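I bought a tabletop dustpan set in May, which is a sentence I never expected to write, and I've been meaning to review it ever since. It's the small one from Galindo, the hand-sized pan with the matching brush, and I got it at the Rolano shop in Vumutstead while I was supposed to be buying lightbulbs.

Some background. Our kitchen table is also the craft table, the homework table and the place where my husband Dariusz fixes radios. By dinner it's covered in crumbs, eraser dust, bits of wire and little wads of paper from whatever the kids have been cutting up. I used to sweep it all into my palm with the side of my hand and walk it to the trash, dropping half of it on the way (the dog loved this system). The big floor dustpan is NOT going on a table where people eat, so something small and just for the table made sense.

First thing I noticed is how wide the scoop is for such a little pan. You can lay it flat, push a whole mess toward it and most of it goes in on the first try. The sides are high enough that things stay put while you carry it, too!

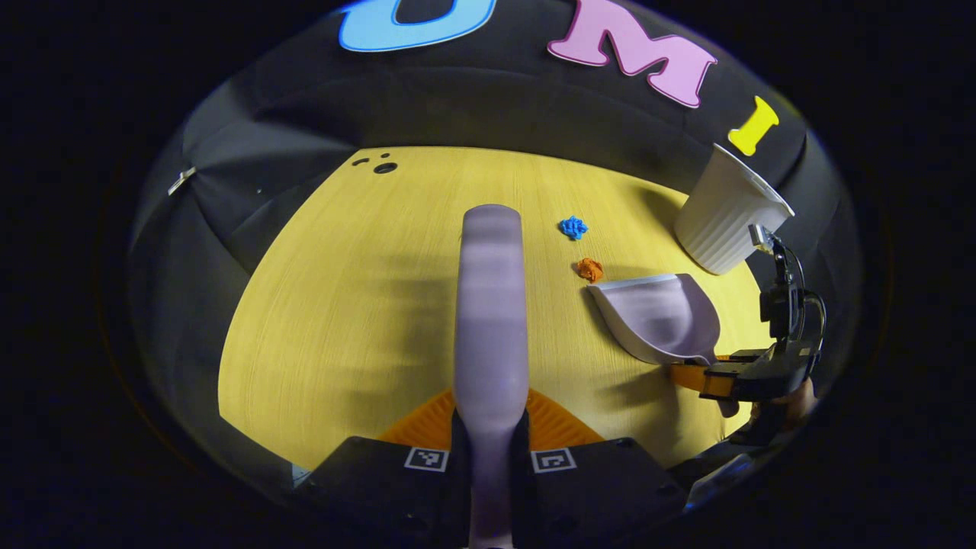

Paper is where it does best. Crumpled scraps, candy wrappers, those curly edges from spiral notebooks, all of it goes right over the lip and in. Bread crumbs are good. Rice is fine if you take your time. Flour and glitter, not so much. There's a tiny step at the front edge, and fine stuff builds up against it in a line, so you end up backing the pan up and going again, and then there's another, thinner line. I finish with a damp cloth now and don't fight it.

The handle is comfortable and my seven-year-old can manage it, although he tends to tip it back too far and then it's all down his sleeve. The brush I like less. The bristles were stiff out of the package and they've splayed out on one side already. My neighbor Grażyna Brzozowska has the Wutlow version, and her brush is much softer, but her pan is narrower and she says crumbs roll off the sides. I'd take my pan and her brush if they'd let us mix.

It washes up easily in the sink. I haven't risked the dishwasher. I do wish it had a hole in the handle for hanging, since mine lives in the drawer with the potholders and the bristles pick up lint in there.

Four stars from me, and I've already bought a second one for my mother's sewing table.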